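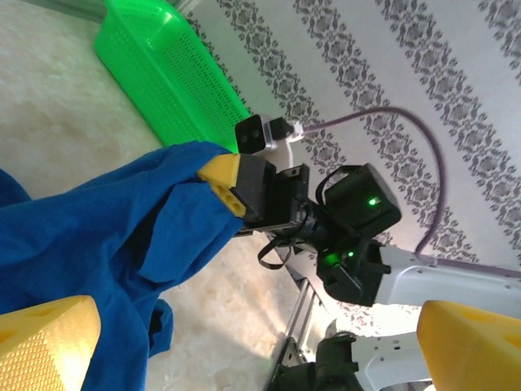 Can a robot do my laundry yet, or should I stop waiting?

Posted by Wendy Bickerstaff
Monday, September 23, 2024

Hi all, first post in the home tech section, so move me if I'm in the wrong place. I run a small guest house with 8 beds and I fold laundry pretty much every day of my life. My nephew keeps sending me clips of robot arms picking up towels and telling me I'll have one by Christmas. I already have a robot vacuum (a Drilby, it's fine, it eats phone chargers) so I'm not scared of the stuff. But is there anything I can buy now that takes a pile of clean wash and gives me back a stack? Or even just gets things off the floor and into the basket - I'd pay for that alone some weeks! I don't need it fast. I just need it to work while I'm doing breakfasts.

Replies

Svyatoslav Demchenko
Short version, no, not for a guest house. I've been messing with a pair of hobby arms at home since August, and cloth is by far the hardest thing I've tried. A mug has one shape. A T-shirt has a new shape every time you drop it, and half of it is hidden under the other half, so the arm has to guess where the edges are.

What I'd say works, more or less, from easiest to hardest:

1. Putting one item in a basket. Doable with a big open basket and a plain cloth in a color that stands out, like blue cloth and a bright green basket. All it needs is a good pinch somewhere in the middle of the fabric, and it doesn't matter how the thing lands.
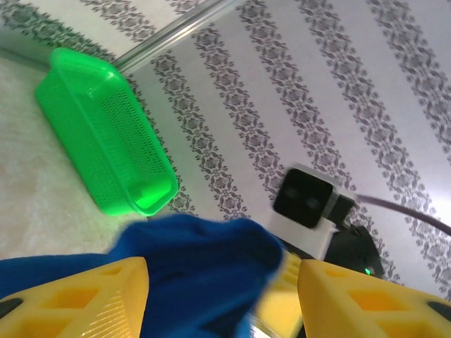

2. Emptying a mixed pile. Much worse. Socks come up stuck to pillowcases, and thin stuff slips out between the fingers. My best run was 3 items in a row before it grabbed the basket too.

3. Folding. You really want 2 arms for this, one to hold and one to find the next corner. On the same small towel, starting from flat, mine gets there up to half the time. Starting from a crumple I mostly do it myself and tell my wife the robot did.

Fitted sheets I haven't tried and I don't plan to.

If you want to play with it as a hobby, go for it, it's great fun. If you want your mornings back, pay a teenager.

Thibault Delorme
just get a Stomis folding table, the one with the flip panels. no robots needed. did all our towels with it for years

Orathai Suksawat
I'm with Svyatoslav on most of it, but I wouldn't give up on the basket part, Wendy. I work in a commercial laundry and we looked at an automatic feeder from Bakke last year. For flat sheets, all one size, it was good! The catch is that a person still has to pull the sheets apart and clip the corners in, so the machine has the easy half of the job and you've got the half that hurts your shoulders. It also wants more room than your kitchen, I'm guessing.

For a place your size I'd switch every towel to one size and one color. It makes folding by hand quicker, and if a decent home machine does show up, plain matching towels are what it'll cope with first. Also, skip anything you can only preorder. My cousin put down $127 on a folding gadget from Presonia and is still waiting for a ship date.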